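Search this encyclopedia Go

Laundry basket

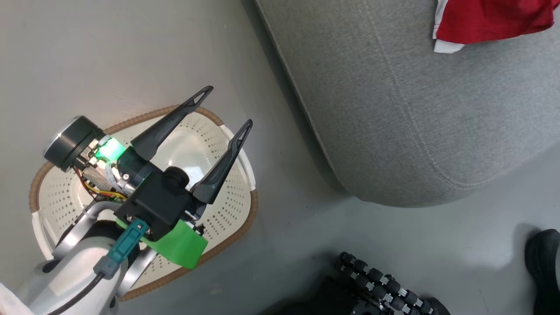 A laundry basket is an open container for gathering clothes and linens and carrying them between the bedroom, the washer and the closet. It is one of the hardest-working objects in any home, and its history is a delight to follow! People carried washing in woven willow long before plastic came along, and the old shape has hardly changed. Many modern baskets are still oval, which lets them sit against the hip while leaving a hand free for the door.

Materials

Willow and rattan are light and wonderfully strong, though a rough end can snag a sweater. Wire baskets drain well but may rust. Molded plastic is now the everyday choice, in white or any color you like. It wipes clean in seconds and can be set down on a damp floor without harm.

Perforations

The holes are the cleverest part. They let air move through the load, cut the weight and save material. Makers have had great fun with them: slots, circles, diamonds, dots and mixtures of these, often laid out in rows. A pierced base also lets drips escape, so a basket of wet swimsuits is best parked in the tub.

Size

Capacity is given in liters or bushels. The Drelance oval holds 29 liters, a good size for one person, while the Wedinero family basket holds 55 and really wants two people when it is full of towels. Peltum sells a small model for socks and baby clothes, a charming thing.

Collecting

Older plastic baskets have a growing following. The Kadrić household museum put 100 of them on show in May, arranged by hole pattern, and the sheer variety surprised even longtime collectors.

See also: Clothes hamper, Clothespin, Wash day

Last revised December 24, 2002

Shares 29 Comments 2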